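Filed under: Workshop notes / Timber and finishes

November 28, 2018

Fiona Rennie has forwarded the Ferkero leaflet again, the one claiming their hardwax oil will stand 2,000 cycles of wet wiping before it needs attention. I would like to know who did the wiping. The leaflet doesn't say what with, how hard, or on what timber, and the small print refers to a test panel "prepared under suitable conditions". Our conditions at Pirnley are a shed with one heater.

So I have started my own, with two finishes. Ferkero goes on the first set of offcuts, two coats as per tin. The second set gets the Belmonte varnish we have used since the year dot, thinned for the first coat and full strength after that. Same ash, same board, all sanded to the same grit by me in one afternoon so nobody can blame Jui-lin. There are 14 offcuts in all, seven to each finish. Damp cotton cloth, squeezed out by hand, one pass up and one back counted as a single wipe.

Up to 700 wipes so far. The Ferkero pieces have gone a bit dull in the middle and the grain has lifted on two of them. Belmonte looks much as it did, though one corner has a white bloom that I put down to a thin edge. None of this proves a great deal yet. Seven pieces is not many and my arm gets lazy after the first hundred.

Jui-lin Chuang thinks the dullness is only soap left in the cloth. Could be. I rinsed it, but I didn't rinse it as if I expected to be asked. New cloth from tomorrow, plain water, and I'll wash the old one separately and try it on a spare.

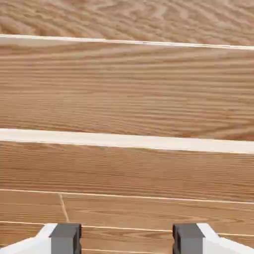

Wood surfaces with pale edge strips.

Edges are the other argument. Trumton's catalogue says oil "protects edges as well as faces", and I don't believe it for a moment. End grain drinks the stuff. The first coat had vanished on the ends before I'd finished the faces, and a third coat on the ends alone went the same way. If a customer follows the tin they will get two coats everywhere and a grey end within the year. I've seen it on the bench tops we did in August, and those aren't even near a sink.

Fiona wants a decision before she orders. I've told her to buy one small tin and wait. The trade price is only good if we take a full case, and a full case comes to 2,496 before delivery – a lot to spend on a leaflet.

To do: new cloth. Mark the backs in pencil, the tape is coming off. Weigh two pieces from each set before and after an overnight soak, using the kitchen scales if the good ones are still out. Ask Ferkero what timber their panel was. I asked once already and got the leaflet back.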